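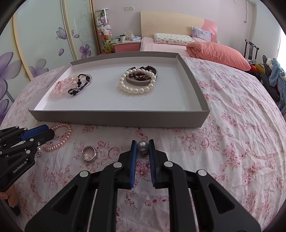

Fig. 1. Jewelry sorting with two hand-held grippers, fingers open at the pendant.

Notes for session 19: the dropped pendant

Okay, so last time I promised we'd get to a failure that didn't involve anything catching fire. Mine is small and a bit embarrassing, which makes it a good one to teach from!

The job was sorting jewelry off a bedspread into a tray, using hand-held grippers to record demonstrations. Later the arm in the Cotville lab was supposed to copy them. Bracelets went fine. Then came pearls, and the arm started squirting them across the room (I found one behind the radiator in September).

I blamed the pads first, of course. Everybody blames the pads. Vinzenz Schwaiger made me pull the logs before I was allowed to order new ones, and he was right, annoyingly. We had 157 attempts on round items and 40 of them ended in a drop. Nearly all the drops came after contact, during the lift, so the fingers were reaching the thing and then losing it.

Look at the pendant in Fig. 1 and think about where two flat-ish fingers touch something round. If you close on the widest part, you're okay. Close a little above it and the squeeze pushes the pearl down and out, and squeezing harder makes it worse. A person holding the gripper feels that and fixes it without thinking. Our arm had no idea. It saw the width reading change, decided the grip was loose, and closed some more. Pop!

That last bit was the real fault, and it was my code. The "tighten if slipping" rule had no upper limit. I'd written it for the Hubmann boxes, where it never mattered.

What we changed:
Cap on closing force, set per item type.
If the width drops fast, stop and open. Don't chase it.
Hands out of the tray while the arm is live. I'd been reaching in to rescue beads, and a rule that keeps tightening will do it on a finger too.

For next time, read the Kusard incident report (the short one) and find the point where you'd have stopped the run. Mark the line number. Also bring your own slip rule from lab 2, because we're going to swap and try to break them.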